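Trosico Opens Its First Neighborhood Tea Room in Jelville

JELVILLE, November 27, 2023 – Trosico, the family-run tea importer that has been blending and packing its own teas on Eberhard Street for as long as many of its customers can remember, is delighted to announce that it is finally opening a tea room of its own. The doors open this week in the old Fitia building, right next to the packing shop, and everyone in town is warmly invited to come in, sit down and stay as long as they like.

People have been asking us for this for years. They come in for a bag of loose tea, they ask how to brew it, we put the kettle on to show them, and before long there are five people leaning on the counter with cups in their hands and nowhere to sit. We loved those afternoons, crowded as they were, and the new room grew straight out of them. It has 40 seats, a long window facing the street, and a fireplace that we were very happy to find still in working order behind a layer of old paneling.

"My grandmother used to say that you can't really sell a tea to someone until you've poured it for them," said Florian Schwaiger, owner of Trosico. "I have been pouring it for people standing up for most of my working life, and I can't tell you how pleased I am to offer them a chair at last! The kettle is on, the cakes are coming, and I hope our neighbors will treat the place as their own."

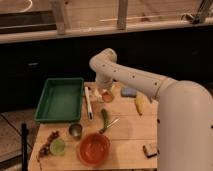
The menu begins with eight teas, all blended next door, and it will change with the seasons as new harvests arrive. There are two black teas for the morning, a smoky one for cold days, several greens, and a caffeine-free blend of apple, rosehip and orange peel that regulars will know from the shop. We like to serve tea the way we drink it at home, in a small clear glass cup, so that an orange-brown color can be enjoyed before the first sip, and on plain wooden tabletops where a few drips do no harm. Guests who prefer a big mug need only ask, and milk, honey and lemon are always free.

Food will be simple and mostly baked in the morning – seed cake, buttered rye toast, plum tart while the bottled plums from August last, and a soup at lunchtime. Visitors can also buy any tea on the menu by the bag to take home, with brewing notes written by the people who blended it.

On Wednesday evenings the room will stay open late for tastings, where guests can try new blends side by side and tell us frankly what they think of them. The first evening is given over to winter teas, and there is no charge, though we do ask people to book a place in the shop or by phone so that we know how many cups to warm.

The tea room will be open Tuesday through Saturday from 8 in the morning until early evening. The packing shop keeps its usual hours, and a new door between the two means that customers can wander from one to the other without putting their coats back on.

About Trosico
Trosico imports, blends and packs loose-leaf tea in Jelville and supplies shops, cafes and homes across the region. The company is owned and run by the Schwaiger family.

Press contact
Florian Schwaiger, Trosico, 1445 Eberhard Street, Jelville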